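3.2 Materials and wear schedule

Two yarns were used for the knitted hats. The first was a worsted-weight wool from the Udutard mill, and the second was a wool and acrylic blend sold under the Lirkau label. Each hat was worked in the round from the brim up, with 100 stitches cast on and a ribbed band folded once. Crown decreases followed the same chart for both yarns. Finished hats were soaked, blocked over a form and left to dry overnight before any measurement was made.

Households received one hat of each yarn in September and were asked to alternate them. Wear was recorded on a card kept near the door, and washing was recorded on the back of the same card. We did not ask households to change how they did laundry. Many washed the hats together with everyday clothes, so the other garments in the load were also noted by type (Figure 4).

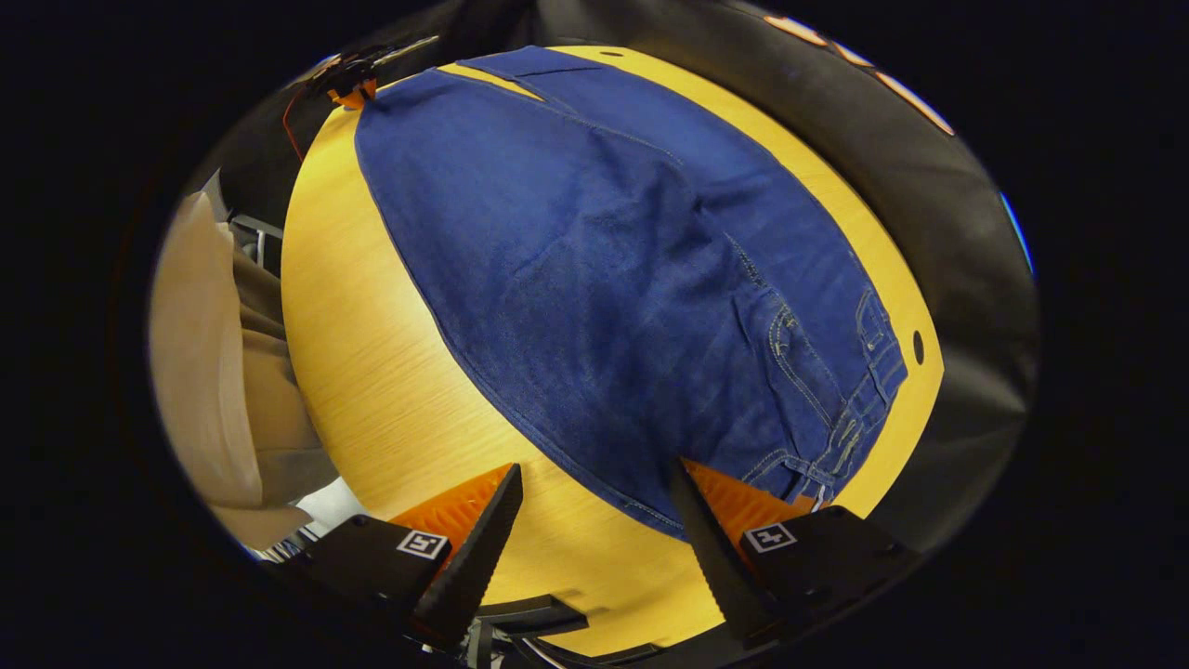 Vol. 22, No. 3, p. 89

Figure 4. Denim jeans laid flat. Topstitching in a lighter thread follows the seams.

Loads that included denim were coded separately from loads of knitwear and light cotton. Ó Conaill found more surface fuzz on wool swatches washed with heavy woven cloth, and we wanted to see if the same held for whole garments worn in the normal way. The returned cards gave 2289 usable entries. Entries with no garment type filled in were dropped.

Pilling was graded by eye against the five-step Waltness scale, with the brim, side and crown scored apart. The brim was scored on its outer face only. Stretch was taken as the change in brim width with the hat lying relaxed on a board. Some 200 entries reported a hat dried on a radiator, and these were kept in the pilling analysis but left out of the stretch analysis, as heat may tighten the ribbing in the wool hats. Results for the two yarns are given in Section 4.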